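Threads > Ekow Bonsu > Moving my mum's recipes out of the biscuit tin

Ekow Bonsu
July 28, 2023

Right, a few of you asked what I've been doing with all those recipe cards since Mum moved into the flat in Dogbe, so I'm going to do the whole saga as a thread. Get a cup of tea, it goes on a bit.

Mum has cooked from the same tin of cards since before I was born. Backs of envelopes, index cards, a page torn out of a parish newsletter, one bit of wallpaper (the dining room wallpaper, I remember it, it was brown). She was giving up the big kitchen and wanted the tin to go to somebody who would use it. My sister got the good casserole dish. I got the tin.

First problem is that nothing in there is a recipe as you or I would know one. The card for her groundnut soup says, in full, "Onions. The usual. Not too much tomato this time." This time! Which time?! I rang her and she said oh, that was when your uncle came.

So the plan was to type them all up, cook each one, and put the real amounts in. I started in February thinking I'd be finished by Easter. You may laugh.

Typing was fine. Mum writes a lovely clear hand when she's copying something out and a dreadful one when she's on the phone at the same time, and I'd say most of the tin was written on the phone. There's one where the ingredients turn into somebody's bus times halfway down and then go back to being ingredients. I had "margarine 3.40" for a week before it clicked.

I did think about scanning the lot and letting the computer read them. Tried it on the rock bun card and it gave me "rub in the bat". So, typing. 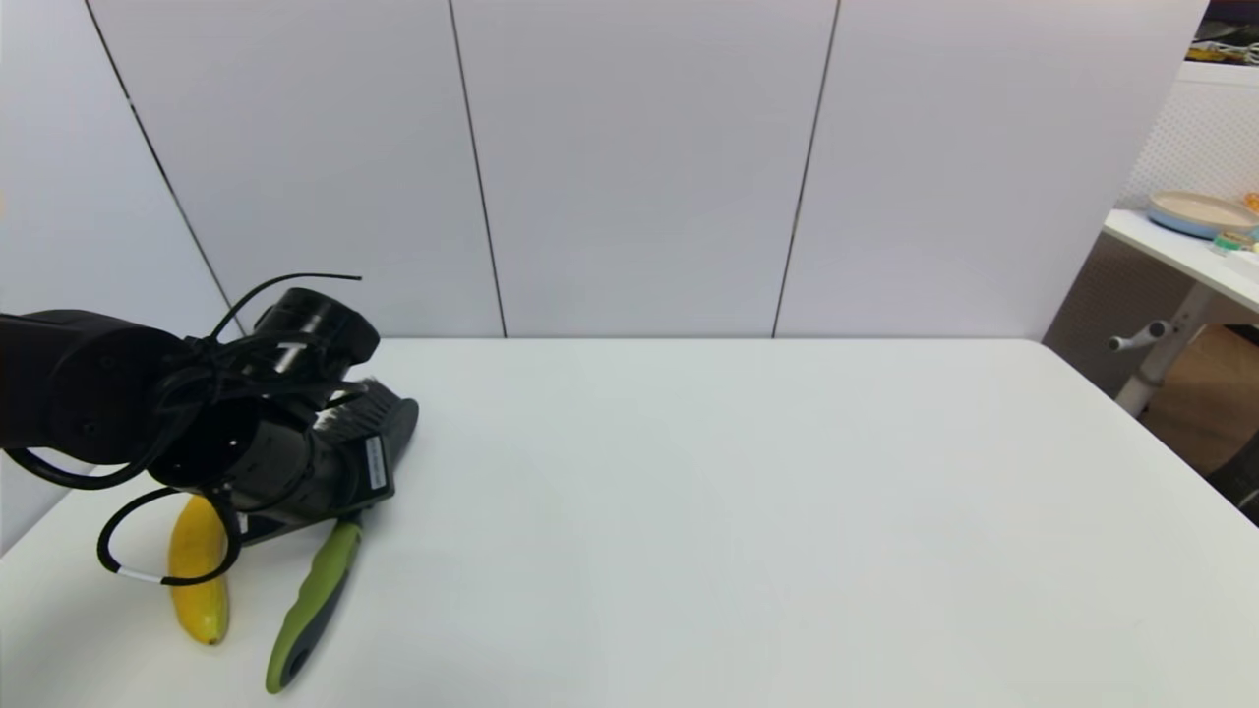 Then the weighing. Mum doesn't own scales, or she does, but they live at the back of the cupboard with the fondue set. She measures with a particular blue cup with no handle, and when she says a cup of rice she means that cup, filled to where the chip is. I took my own scales over on the train and we weighed everything into it, rice, flour, sugar, gari, groundnuts, the lot, while she told me I was being silly. I've got a page at the front of the book now headed The Blue Cup and I think it might be the most useful page in there.

Spoons were worse. There's "a spoon", "a good spoon" and "a proper spoon" and I'd assumed those were all the same thing said in different moods. No. A good spoon is heaped. A proper spoon is a different spoon, the big serving one. I'd been making the ginger biscuits with a tablespoon of ginger when they wanted nearer three and wondering why mine tasted of cardboard.

Somebody asked what I'm keeping the typed ones in. It's a ring binder from the stationer's on Sirness Road, A5, with plastic pockets. I looked at having a proper bound book made and I may still do it, but I keep changing things, and with a binder you just swap the page. The original card goes in the pocket behind the typed sheet, so you flip over and there's Mum's writing, gravy stains and all.

(Do get the pockets that open at the side if you can find them. The top-opening ones let the steam in. I lost half of a lemon pudding that way and had to ring her for it again, and she gave me a different lemon pudding.)

Which brings me to the three Christmas cakes. There are three cards for Christmas cake and all of them say BEST across the top, underlined. One has treacle, one has marmalade, one has neither but has a whole paragraph about brown paper. I asked which was the real one and she said whichever I had the things in for. I've made the marmalade one and it was gorgeous, really dark and sticky, and my neighbour had two slices and asked for the card. I'll do the treacle one this autumn.

My favourite so far though is a thing called Flolleck. I had never heard of it and neither had my sister. It's a sort of baked custard with stewed plums underneath and crumbs on the top, and the card just says "Flolleck, as per Jean". We don't know who Jean is. Mum thinks she worked with her, or she might have been a lodger. Anyway Jean, wherever you are, it's smashing, and I put a bit more cinnamon in.

Here's that one properly, as people always ask and then I forget:

Butter a pie dish. Halve and stone enough plums to cover the bottom, cut side down, and stew them a bit in a pan first with sugar if they're hard. Beat 3 eggs with a blue cup of milk (just use a big mug) and two spoons of sugar, ordinary spoons. Pour it over. Crumbs on top, stale white bread is best, with a knob of butter rubbed in and cinnamon. Bake for 40 minutes in a moderate oven, until the middle only just wobbles. Eat it warm. Cold is all right for breakfast.

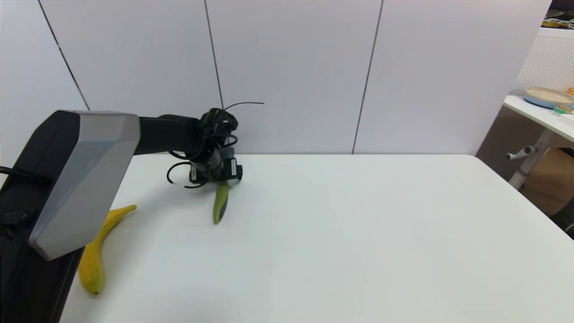

9 min read

Carrying on, I had to go and see to the washing.

I've had a few disasters and I ought to own up to those too. The bread pudding came out like a doorstop, twice, and I was following it to the letter. Mum came round, watched me do it, and the second I put the bread in to soak she said "oh, you don't squeeze it?" The squeezing isn't on the card. Why would it be on the card, says Mum, you'd know to squeeze it.

After that I changed how I do it. I get her to cook the thing in front of me while I sit there with a notebook and write down what her hands do, and I don't ask questions until the end, because if I ask her in the middle she stops doing it naturally and goes all television chef. You find out so much. She turns the pan a quarter turn every time she walks past the oven. She salts the onions before anything else goes near them. She tastes the rice water!! I've never seen another living soul taste the rice water.

She won't be filmed, by the way, before anyone suggests it. I did ask. She said she'd have to get her hair done and then we'd never hear the end of it.

Some of the cards aren't even food. There's one for getting candle wax out of a tablecloth (brown paper and a warm iron, works a treat). One is a list of who was owed a Christmas card. And one just has the number 1572 on it in red biro and nothing else. Mum has no idea. My sister reckons it's an old raffle ticket number. I've put it in the binder anyway, in its own pocket, between the scones and the shortbread.

A couple of you were after the shortbread, so quickly: it's the usual flour, butter and sugar, but she swaps a bit of the flour for ground rice, and she chills the tin before it goes in. That's all there is to it. Prick it all over with a fork and cut it while it's hot, or you'll be there with a hammer.

The kids have started joining in, which I wasn't expecting. The little one likes doing the pockets. The big one likes the old cards with the prices written on and wants to know how a pound of mince could possibly cost that. He made the cheese scones on his own last month from my typed sheet and they rose! I was so chuffed I rang Mum before they'd even cooled down. She said did he handle them too much. I said no. She said well then.

We had a bit of a do at the Nasadmont hall a few weeks back and I took four things out of the tin, the ginger biscuits, the shortbread, the marmalade cake (yes, in summer, I don't care) and a tray of meat pies. The pies went before I'd got the foil off properly. A woman I've never met told me they tasted like ones her gran used to do, and she was a bit tearful, and then so was I, standing there with a stack of paper plates.

If you're thinking of doing this with your own family's recipes, do it while you can sit in the kitchen with the person. I've got most of Mum's down now but there are a few of my nan's in the tin too and there's no one left to ask about those. There's a fish one that says "do it like Sunday". I've tried it four ways. They were all nice enough, and Mum says none of them is it.

Practical stuff for anyone who wants it. Photograph both sides of every card before you do anything else, I found a whole toffee recipe on the back of the wax one. Use pencil on your working copy. Write down whose it was and who it got made for, even if you're not sure. And don't correct the spelling, I did the first few and then I missed it and had to go back. It's "vinigar" in our house and it's staying that way.

Still to do: the pickles, all of them, which I've been putting off until the windows can be open all day. The treacle cake. Two kinds of doughnut. And something called Cold Shape that Mum refuses to discuss.

I'll post the bread pudding with the squeezing put in once I've made it again. Mum's coming for her tea so I'd better go and salt some onions.

Recent threads by Ekow Bonsu
The ginger biscuits, with the right spoon
What I grew in buckets this year and what the slugs had
Does anyone remember a Jean? (plum custard, may have been a lodger)
Dogbe to my front door by train with a casserole on my lap
Best side-opening pockets for an A5 binder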